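# Box Bench: README

By the Omholm bench notes desk
10 February 2018
2 min read | 121 shares | 4 comments

Box Bench is a set of notes and pictures about getting things out of cardboard boxes, a subject with fewer experts than you would hope. The current release holds 424 entries, all to do with retail packaging and the table it gets opened on.

## Contents

- `boxes/` covers printed cartons, filed by main colour. Blue is overfull.
- `tables/` covers work surfaces, marks included.
- `old/` is the October release. Please leave it alone.
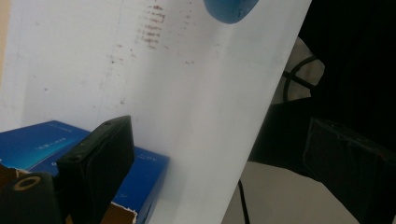

Torn flaps are logged as "torn", however artistic the tearing. We once had 11 grades of tear and two people still speaking to each other, so the grades went. Marks on a white top go under `marks`, with a colour and a rough position. Guessing what made them is not a field.

## Known problems

Entry 400 is listed twice. Entry 703 does not exist, though Vullix keeps citing it. Small print on cartons is left blank unless you can read it without squinting.

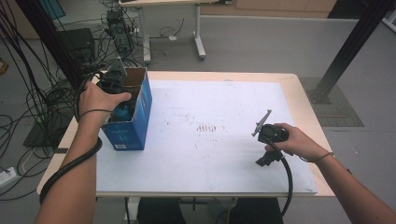 *Open blue box at the left of the table, reddish-brown streaks near the middle of the white top.*

## Changes

Siltum folder merged into `boxes/`. Claeys spelt correctly at last.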